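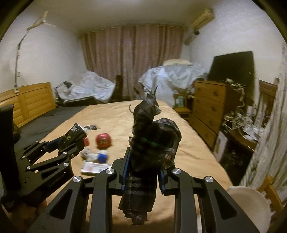

七月了,晚上十点还热得坐不住,我把风扇挪到脚边,泡了一壶菊花茶,想着总得把这两天的事写下来,不然过一阵子又全忘光了。

先说粉底的事吧。我那瓶 Illari 的粉底液用到底了,倒扣着放了好几天,今天早上拿棉签往里掏,掏出来的刚够抹半张脸,另外半张是拿气垫补的,两边颜色不一样,自己在电梯的镜子里看见了,笑了半天。这瓶我用了快两年,色号是13号,当初柜台的小姑娘说我皮肤白,要挑浅的,我听了心里高兴,当场就付了钱。后来看照片,脸是脸,脖子是脖子,像借来的一样。可是买都买了,总要用完,我妈从小就这么教我的,雪花膏的盒子都要拿热水涮一涮,涮出来的水抹手。

所以下班以后我绕到 Bemgate 去了。那边一楼重新装修过,灯光换成了偏黄的,人站在里面个个气色都好,我一进去就提醒自己别上当,试完了一定要走到门口看。Illari 的柜台换了位置,在扶梯后面,接待我的是一位年纪跟我差不多的女士,头发挽得很利落,说话慢慢的,我一下子就放松了。她没有急着往我脸上抹,先问我平时怎么卸妆,夏天出不出油,办公室空调吹得厉不厉害,问得比我上次看皮肤科还仔细。然后在我下颌那里画了三道,从浅到深,让我拿着小镜子到门口去,等十来分钟再回来,说粉底会氧化,刚抹上去的颜色不算数。

我就站在门口,脸上三道杠,对着天光照来照去。偏偏这个时候碰见了袁国庆!好多年没见了,他还是那副样子,肩膀一高一低地走路,老远就喊我名字。我第一反应是拿手捂脸,越捂越显眼,只好老老实实告诉他我在试粉底。他凑过来看了看,说中间那道最好,跟脖子接得上。我说你还懂这个?他说2000年那会儿我们单位排晚会,后台化妆都是他帮着打底的,男同志人人一张大白脸,就是他的手艺。我一下子全想起来了,那年的粉底是棒状的,硬得像蜡,冬天要在暖气上烤一烤才推得开,腮红和口红是同一支,大家轮着用,现在想想真不卫生,可那时候谁管这些呢,一个个美得不行。

我们就在门口聊了好一会儿。他现在退下来了,在家里学做手工皂,说是闲着也是闲着,橄榄油、椰子油一桶一桶地买,做出来的皂要晾好几个星期才能用。他说自己头几锅都做坏了,有一锅上面浮着一层油,舍不得扔,留着刷锅了。他答应下回给我带两块,薰衣草的和什么都不加的各一块,我说要什么都不加的就行,我的鼻子闻不得太香的。他问起我妈,我说挺好的,还是每天要抹口红才肯下楼。他听了直点头,说这才对嘛。

聊完回到柜台,那位女士一看就说,中间那道。跟国庆说的一模一样!是22号,比我原来用的深了不少。我有点舍不得“皮肤白”这三个字,磨蹭了一阵,问她能不能再看看浅一点的。她也不反驳我,只是把两个颜色分别抹在我左右两边脸上,递过镜子来。浅的那边果然发灰,像没睡好;22号那边呢,就是我自己,看上去像周末睡到自然醒的我自己。那就没什么好说的了,买。她另外给了我10片小样,有妆前乳也有卸妆膏,我回来一片片摊在桌上看日期,都新鲜,心里又多高兴了一层。

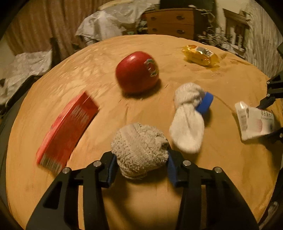 卸妆膏我当晚就试了,是 De Haan 的,没想到柜台里也搭着给这个牌子。挖出来像猪油,在手心里化开,抹到脸上滑溜溜的,连睫毛膏都跟着下来了。就是冲水的时候要有耐心,要先沾一点温水打圈,等它变成白的再冲,我性子急,头一回没等它变白就冲了,结果脸上糊着一层,又用洗面奶洗了一遍。第二回照着说明来,果然清爽,眼睛也没有糊。原来我一直用的是 Brunen 的卸妆水,配化妆棉,擦来擦去颧骨那里总是红的,我以为是换季,擦了药膏也不见好,现在想想多半是擦得太用力了。剩下的半瓶就留着擦试色吧,手背上总归皮厚一些。

说到这里要检讨一下自己。晚上我顺手把梳妆台的抽屉整个倒出来整理,唉,真是不整理不知道。有一支口红是表妹结婚那年买的,膏体上都冒汗珠了,闻着一股旧蜡笔的味道。有一盒眼影,只用了最浅的那格,用得见了底,旁边那格宝蓝色一下都没碰过,当初就是为了那格宝蓝色才买的呀。还有一支眉笔短得捏不住,我居然给它套了个圆珠笔的笔帽,大概是出差时想的办法,后来就一直这么留着。该扔的都扔了,那盒眼影我拿起来放下,放下又拿起来,最后还是留着了,想着哪天去喝喜酒,大着胆子抹一点在眼尾。

我妈打电话来的时候我正蹲在地上捡滚到柜子底下的腮红刷。她问我在忙什么,我说在扔化妆品,她马上紧张起来,说别扔别扔,拿来给我。我说都过期了,她说口红哪有过期的,抹在嘴上又不是吃下去。我说妈,抹在嘴上可不就是吃下去了嘛。她在那头愣了一下,笑得咳嗽起来。后来她又问我今天那个22号是什么意思,我解释了好久,她总结说,就是你比你以为的要黑。我也没法反驳她。不过她又补了一句,说黑一点显精神,她年轻的时候最羡慕的就是车间里那个黑里透红的大姐,大家都往脸上扑粉,只有人家不扑,站在那里还是数她好看。这个大姐我从小听到大,从来没有见过照片。

我答应过几天带她去 Bemgate,让那位女士也给她挑一挑。她嘴上说不去不去,老太婆了涂什么粉,隔了半分钟又问那边有没有地方坐。我说有的,柜台前面有高脚凳。她说高脚凳她上不去。我说那我问问有没有矮的。这事要记着,明天中午打个电话去问,顺便问一下那支豆沙色的口红还有没有货,我妈那支快见底了,她用小指头挖着抹,还不肯告诉我。

对了,新粉底今天晚上我忍不住又试了一遍,明明都洗过脸了。只抹了半泵,拿湿海绵拍开,鼻翼那里要少拍一点,不然会卡在纹路里。站在卫生间的白灯底下看,还是好的,毛孔也没有变明显,就是额头靠近发际线那里我总推不匀,明天早上换刷子试试看。拍完又舍不得马上卸,就带着妆坐在这里写日记,茶都凉了,风扇把本子吹得哗哗响,我拿那盒眼影压着。

国庆的电话号码我记在手机里了,怕弄丢,在这本子的最后一页又抄了一遍。他说皂要到秋天才晾得好,让我别催。好了,去洗脸,这回一定等它变白了再冲水。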